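The Slow Return of the Shopping Basket

By Bushra Rana 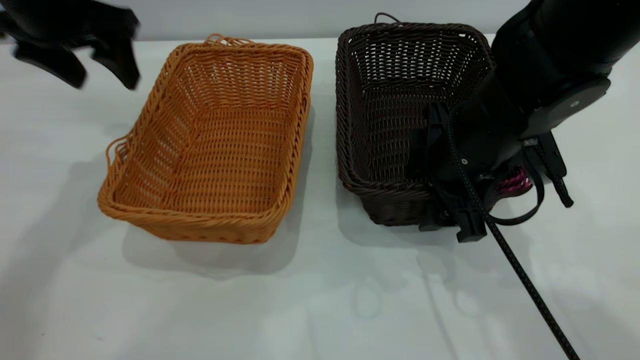
My grandmother did her shopping every morning of her life, and she never once made a list. She went out with a basket over her arm and came home with whatever had looked good, and lunch was decided somewhere between the fishmonger and the back step. I used to think this was terribly disorganised. Now that I have a freezer full of things I don't remember buying, I'm coming round to her way of doing it.

I was thinking of her all through July, when I spent a good part of the month in Ilside, a small town with one long street and (to my great joy) a proper greengrocer. Danish Shaikh has run Rajput Stores for 17 years, having taken it over from an uncle who wanted to sell up and go fishing. He opens at 7, though the shutters are generally up well before that, and if you tap on the glass he'll let you in and put the kettle on while you choose your tomatoes.

"People used to come once a week and fill the car," he told me, weighing out apricots for a lady who was in no hurry at all. "Now I see the same faces most mornings. They buy two onions and tell me about their knees."

He doesn't mind about the knees. The little and often shoppers, as he calls them, ask more questions, try the odd-looking squash, and come back to say how it went. He has started keeping small bunches of herbs by the till for them, tied with string, and will happily split a cauliflower if you live on your own.

I tried it myself for the rest of my stay, and I won't pretend it was always convenient. One evening I got back late and had eggs on toast, there being nothing else in the house. But I threw almost nothing away, and I learned the names of four dogs and most of their owners. The baker showed me which loaf keeps best. It's the ugly one at the back, baked at 400 grams, and it was still good for toast on the third day, with a bit of butter and the last of Danish's apricots squashed on top.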